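Ticket: Terix drip timer skips the early morning cycle
Status: Open, waiting on customer
Product: Terix two-zone timer, bought through Zesano

Hi again, and thank you so much for the quick answer last time. I did the full reset you suggested (battery out, hold the button, battery back in) and set both zones up from scratch. Zone 2 has behaved beautifully ever since. Zone 1, which feeds the tomatoes and my poor basil, still skips the 6 a.m. run and then waters at 7 in the evening as if all were well.
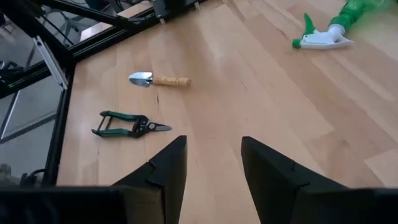
I kept a little log for 14 days, because my memory isn't what it was. The morning run was missed on most of them, and the screen showed the small drop symbol every time — so the timer seems to believe it opened the valve. Pressing Manual works right away, with good pressure.

I also cleaned the inlet filter and swapped in a fresh battery. No change that I can see.

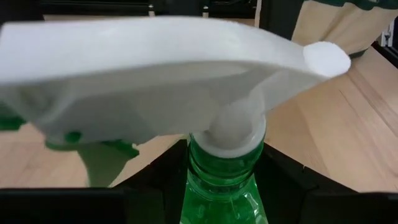 One more thing that may matter. The rain delay menu says Off, but when I scroll past it and come back, it sometimes says On for a second or so. The Trotis hose splitter upstream is over two years old, though it doesn't drip and both sides are fully open.

Would you rather I send the timer back, or is there a firmware fix I could try first? I'm happy to do either, and I can water by hand in the meantime.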